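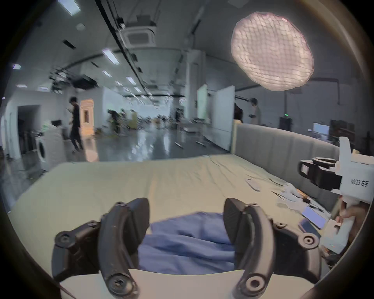 Blue-violet fabric on a pale yellow sheet, with a grey upholstered panel alongside.

Studness Opens Bedding Reuse Room at Agbenyega

AGBENYEGA – Studness will open a bedding and bedroom textiles room at its Agbenyega store in January. Residents can bring in clean sheets, pillowcases, blankets and bed covers they no longer need, and pick up others at no charge.

The room covers 400 square feet and has shelving for 35 bins, sorted by bed size. It will be open every afternoon from 1 p.m. until the store closes.

Studness ran a smaller version of the program last year from a counter at its Prodlow store. That counter passed on 343 items, most of them fitted sheets and single blankets. Matching sets were the hardest thing to keep in stock, and the new room will have a separate shelf for them.

"People change a mattress size and end up with a closet full of sheets that don't fit anything," said Sena Antwi, who manages household programs for Studness. "Somebody else in town is looking for that exact size. We'd like more of it to stay in use."

Items should be washed, dried and folded before drop-off. Small stains and faded colors are fine. Torn sheets are accepted too, and go in a marked bin by the door for use as cleaning cloths. The room can't take pillows, mattress pads or electric blankets.

Each household may take up to 2 full sets per visit. No sign-up is needed, but large drop-offs – more than a carload – should be arranged with the store ahead of time.

A second room is planned for the Fadwood store. Studness has not set an opening date for that location.

Contact: Sena Antwi, Household Programs, Studness, Agbenyega store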